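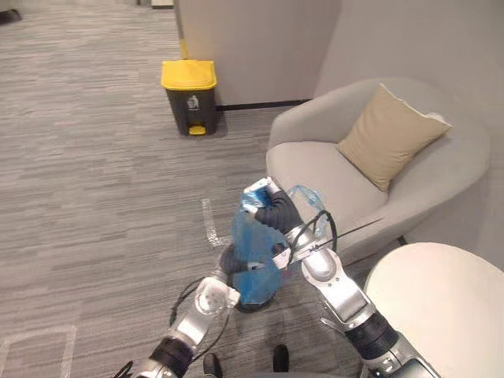 设于墙边的脚踏式垃圾桶:深灰色桶身,黄色桶盖,前下方为脚踏板。

脚踏式垃圾桶,又称踏板垃圾桶、脚踏桶,是一类以足部踩踏踏板带动桶盖开启的有盖废弃物收集容器。使用者投放废弃物时手部无须接触桶盖。此类容器常见于办公室、茶水间、诊室、卫生间及住宅厨房,容积自数升至百余升不等。本条目所述以室内小型及中型塑料桶为主,金属桶仅在结构有显著差别处提及。

名称

中文文献中“脚踏式”与“踏板式”通用。部分采购文件将其归入“非手动开启式容器”,该类目同时包括感应开盖桶及膝碰开盖桶。“摇盖桶”“弹盖桶”开启时通常需以手或废弃物推动桶盖,不属此类。

结构

典型的脚踏式垃圾桶由桶身、桶盖、铰链、踏板、传动杆五部分组成,部分型号另设内桶或压袋圈。

桶身多以聚丙烯或高密度聚乙烯注塑成型,横截面为圆形、方形或圆角矩形,上口略大于底部,便于脱模与堆叠运输。桶身正面可印制或模压投放标志,常见图样为人形向容器内投物的图形。

桶盖以后缘铰链与桶身相连,前缘及两侧一般略微外伸,覆盖桶口边沿。盖面可为平面或微拱形,中部设凸起的矩形台面以提高刚度。桶盖与踏板常采用同一种颜色,与桶身颜色相区别,便于辨认操作部位。

踏板位于桶身前下方,向外伸出,静止时应与地面保持一定行程。踏板受力后绕底部支点转动,后端上抬,经传动杆推动桶盖绕铰链翻转。传动杆布置于桶身后壁的槽道内,或位于桶身与内桶之间。金属桶多以钢丝弯制传动杆,塑料桶则常用注塑扁杆,两者受力方式相同,但扁杆更易在销孔处开裂。

开启角度

桶盖开启角度由踏板行程与传动杆力臂之比决定。多数室内型号的设计开启角小于90度,松开踏板后桶盖依靠自重回落。若开启角超过铰链轴线的垂直平衡位置,桶盖将停留于后仰状态,需以手复位。带缓降装置的型号在铰链处加设阻尼器,回落时间延长,噪声降低。Rurness公司的一款室内桶在说明书中将踏板最大行程定为67毫米,对应开启角80度。

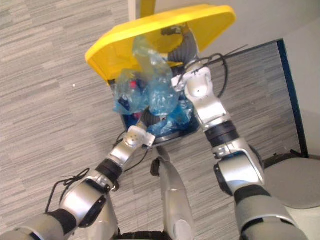 内衬垃圾袋的容积应大于桶的标称容积,袋口外翻后须能覆盖桶沿一周。袋口外翻过短,废弃物受压时袋身易滑入桶内;外翻过长,则下垂部分可能卷入铰链或妨碍桶盖闭合。薄膜类废弃物,如包装袋、气泡膜、保护膜等,质量小而体积大,投入后会回弹,常在远未达到承重上限时即充满桶口。对此类废弃物宜先排气、折叠或扎紧再投放。瓶类容器宜排空、压扁并旋紧瓶盖,横置投入;直立的瓶体会顶住桶盖,使其无法完全关闭。

装填量一般以桶身内高的四分之三为限。超过该高度后,桶盖由下方废弃物支承,铰链与传动杆长期处于非静止位置,塑料件可能产生永久变形。Flulton办公楼的保洁规程另规定,桶内废弃物触及桶沿即须更换垃圾袋,不得以脚或工具下压。

容积与颜色

标称容积指桶身至桶沿的几何容积,不含桶盖内部空间。实际可用容积因内桶、压袋圈及传动杆槽道的占用而较小。

桶盖颜色在不同地区、不同机构中含义不一。黄色在一些分类体系中用于塑料及金属包装,在中国大陆的医疗机构中则用于医疗废物,在普通办公场所也可能仅为外观配色。因此颜色不宜单独作为分类依据,应与桶身标志或文字标签结合判读。

放置

脚踏式垃圾桶通常靠墙或靠隔断放置,踏板朝向通道。桶后应留出桶盖翻转所需的间隙;铰链位于桶身后缘以内的型号可贴墙放置,铰链外露的型号则须前移,避免桶盖边缘反复碰撞墙面。踢脚线凸出于墙面时,间隙自踢脚线外缘起算。

地面材料对稳定性有直接影响。硬质地面上,踩踏时的水平分力可使空桶后移,故底部多设橡胶垫脚。低绒办公地毯的摩擦力较大,桶体不易滑移,但绒面可能抬高踏板前端的接触面,使有效行程减小。在地毯上使用时,还应注意垃圾袋渗漏造成的污染,必要时于桶下加设托盘。

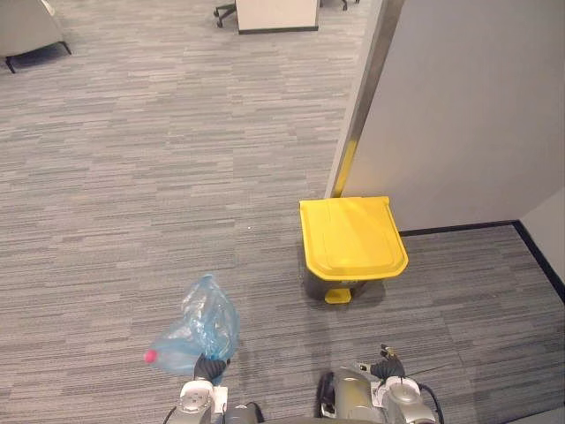
相邻座椅、柜体与桶之间应保留通行宽度,滚轮座椅的活动范围不应覆盖踏板前方区域。Savchuk设计事务所的室内布置手册建议,踏板前方净空不少于200毫米,两侧净空以能够提出垃圾袋为准。置于隔断转角附近时,桶身不宜完全嵌入内角,以便清扫桶后积尘。

维护

日常维护包括擦拭桶盖内外表面、清除踏板支点处的纤维与碎屑,以及检查传动杆销钉。塑料桶可用中性洗涤剂清洗,不宜使用丙酮等有机溶剂。阻尼器一般为免维护件,失效后整体更换。

常见故障如下:
桶盖开启不足:传动杆弯曲,或踏板下方有异物。
桶盖不能闭合:装填过量,袋口卷入铰链,或铰链变形。
踏板不回位:支点积污,或传动杆与槽道摩擦过大。
桶体前倾:空桶自重过小,或踏板受力点过于靠前。

Yevdokiia Antoniuk与Kyrylo Hnatiuk对170只在用办公桶所作的检查显示,桶盖不能闭合是最常见的一类问题,多数在更换垃圾袋后即消除,无须更换零件。

参见

摇盖垃圾桶
感应式垃圾桶
垃圾袋
垃圾分类

参考资料

Antoniuk, Y.;Hnatiuk, K.《办公场所脚踏式容器使用状况检查》,Custer出版社。
Tuominen, S.《室内废弃物容器的布置》,Savchuk设计事务所内部手册。

本条目最后修订于2020年4月28日。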